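Snack sorting task: is the wrist camera enough?
Robotics Club > Student Projects > Kullasa team

kgounder
We are at 3,166 recorded runs for the snack sorting project. The job is to pick a packet out of one clear bin and put it in the other. Small packets are going well. Chip bags are not. The wrist view is below. Would you add a second camera before December or keep recording?
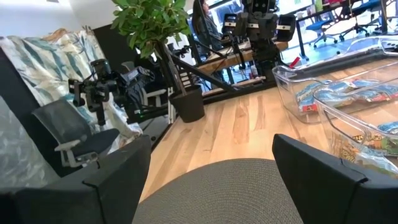 Reply 1
bhavana_b
Keep recording. Your yellow and green bag is partly behind the right finger, so the policy is guessing at its edge. More runs with bags in different spots should help. Our team went to 3,906 before bags got any better.

Reply 2
harishn
I disagree. If the finger covers the bag, more runs give you more pictures of a finger. Add a fixed camera looking down at the bins. It took us 15 minutes to mount and most of an evening to calibrate.

Reply 3
bhavana_b
And then all 3,166 runs are missing that view. He would be starting over.

Reply 4
harishn
Not all over. We kept the old runs for the reach and only used new ones for the grasp. Geetha has the script.

Reply 5
geetha.rai
Script is in the club folder under Nundico, file name merge_views. It expects both cameras at the same frame rate. Read the notes at the top first.

Separate point, the bins are clear and there is a lot of daylight from those windows. One rim is already reflecting. Do you record at the same time every day?

Reply 6
kgounder
No, whenever people are free. Mostly after 4 pm, but some mornings too.

Reply 7
geetha.rai
Then check your failures by time of day before you buy anything.

Reply 8
harishn
Fine, check that first. I still think he needs the camera.

Reply 9
kgounder
Went through the log. Mornings are worse for packets, but bags fail at any hour. I'll do 2,000 runs with the second camera, bags only, and leave the packet data alone. Harish, can I borrow your mount?

Reply 10
harishn
Yes. It's in the lower drawer, bring your own screws.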